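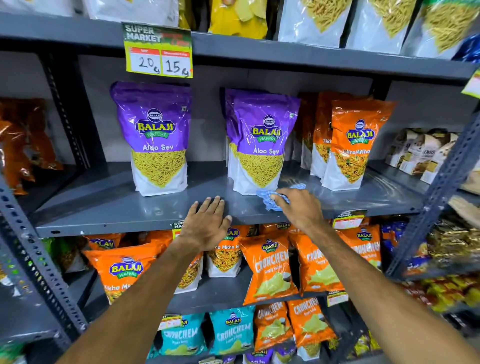 Wiping down the middle shelf, Aloo Sev and Tikha Mitha still in place.

I've been meaning to write about the shop for ages, and January 2021 seems as good a time as any, what with everything else being so quiet. For those who are new round here, it's a small supermarket on Irgate, just before you get to Firkden, and the snack bay is my favourite bit of it (and the bit that gets mucky first!). Crumbs, dust off the road, that fine yellow powder that comes from goodness knows where. I did the whole lot properly last May and then let it slide, I'm afraid, so this was overdue.

My method is nothing fancy. A soft cloth, a bowl of warm water with a tiny drop of Surdu in it (the lemon one, the pine one makes the whole aisle smell like a caravan) and a dry tea towel over the shoulder. I start at the top and work down. I used to take every single packet off and pile them in crates, and it took up to 30 minutes a shelf with customers stepping round me the whole time. Now I do the front edge first, then shuffle the packets along and do the patch they were standing on, then shuffle them back. Much quicker, and the price tags stay where they belong.

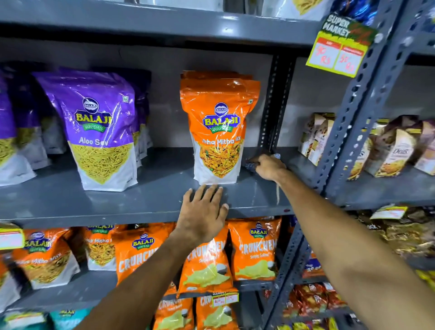
Getting the rows straight again is the part I like best. I'm a bit of a fusspot about it: same flavour behind same flavour, faces to the front, biggest bags where you can see them from the door. The purple Aloo Sev lines up beautifully, one behind another right to the back, and the orange Khatta Mitha Mix goes next door to it, which I think looks very smart. What drives me mad is the odd little packet that gets itself tucked away at the back by the upright. You have to reach round the metal and feel for it, and I've got the scratched knuckles to prove it.

If you only ever try one thing off these shelves, make it the sev. I have it on toast with chopped onion and a squeeze of lemon, and I won't hear a word against it. A handful on top of tomato soup is lovely too, but put it on at the last second or it goes soggy.

Biscuits next, the ones on the Alley side, and those shelves are a good deal worse than these were. I've bought 2 new cloths.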